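Entretenir un plan de travail en bois massif : huile ou vernis ?

Question posée le 13/01/2025

Bonjour à tous ! Je viens de récupérer un plateau en lamellé pour l'îlot de ma cuisine et je suis ravie, il est magnifique. Seulement il est brut, et je lis tout et son contraire : huile de lin, huile dure, vernis mat, cire... On cuisine beaucoup à la maison (pâtes fraîches, confitures, du jus de tomate partout en été) et j'aimerais garder l'aspect naturel du bois. Est-ce que l'huile tient vraiment ? Et combien de couches au départ ? J'habite à Clarham, au bord de l'eau, donc avec pas mal d'humidité. Merci d'avance !

3 réponses

Meilleure réponse

Huile, sans hésiter ! J'ai huilé le mien en novembre il y a bien longtemps et c'est toujours un plaisir de passer la main dessus. L'immense avantage, c'est la réparation : une tache, un petit coup de papier, on remet de l'huile localement et on n'y pense plus. Avec un vernis, il faut souvent reprendre toute la surface.

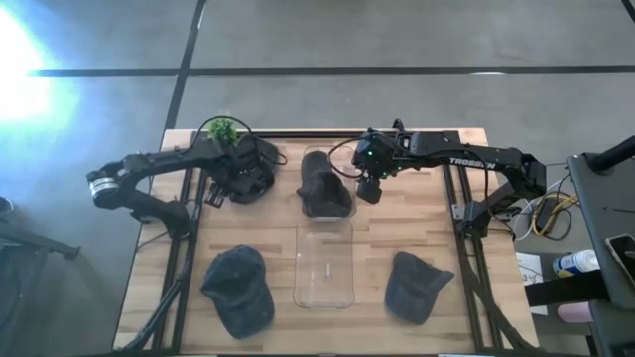
Le plus important reste la préparation. Ponce dans le sens du fil, dépoussière avec un chiffon à peine humide, laisse sécher, puis repasse un grain fin. Sur un plateau clair assemblé en bandes, comme celui-ci avec ses tons beige pâle, le moindre rond de ponceuse ressort dès la première couche, alors prends ton temps ! Ensuite, trois couches fines, en essuyant bien l'excédent au bout d'un quart d'heure. J'utilise l'huile dure Clokach, qui jaunit très peu chez moi. Un bidon m'a fait tout l'îlot plus deux planches à découper — je ne m'y attendais pas du tout.

N'oublie pas le dessous ni les chants, surtout avec ton humidité. Si une seule face est protégée, le plateau risque de tuiler. Et insiste autour de l'évier, c'est toujours là que ça noircit en premier. 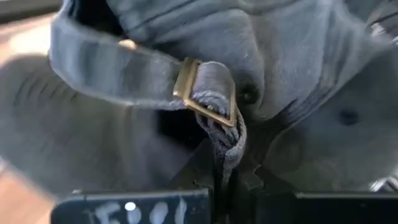 Pour l'entretien courant, savon noir très dilué, une éponge douce, et on sèche tout de suite. Je remets une couche quand les gouttes d'eau ne perlent plus, en gros deux fois par an. Ça prend 30 minutes, essuyage compris, et le bois redevient superbe à chaque fois !

Attention aux chiffons imbibés d'huile : ils peuvent s'enflammer tout seuls en séchant en boule. Étale-les à plat dehors, ou fais-les tremper dans l'eau avant de les jeter.

Réponse 2

D'accord pour l'huile, avec un bémol sur l'huile de lin pure. C'est très long à sécher, chez moi c'était encore collant au bout de 11 jours. Si tu tiens vraiment au lin, prends-le cuit.

Pour le ponçage, je monte jusqu'au grain 240. J'ai essayé le 300 une fois, par gourmandise : très doux, mais l'huile pénétrait moins bien. Le rayon bricolage de chez Plirnelent vend les abrasifs au détail, pratique quand on n'a qu'un plateau à faire. 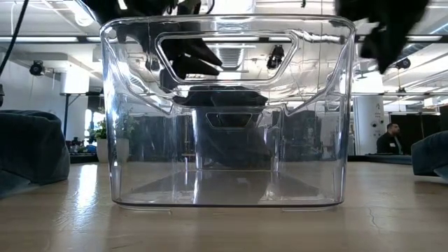
Et laisse durcir avant de remettre la cuisine en route ! Le fabricant de la mienne (Calado, teinte naturelle) conseille 5 jours sans eau ni plat chaud. On a mangé des tartines sur un coin de buffet toute la semaine, mais quel résultat, je recommencerais demain. Pour les taches de fruits rouges, un peu de citron avant de reponcer, parfois ça suffit. Évite par contre le vinaigre pur, il m'a laissé une auréole terne que j'ai dû reprendre au papier.

Réponse 3

vernis ici, depuis des années, aucun souci. après c'est sûr que si ça raye ça se voit. bon courage et mets des photos quand c'est fini !!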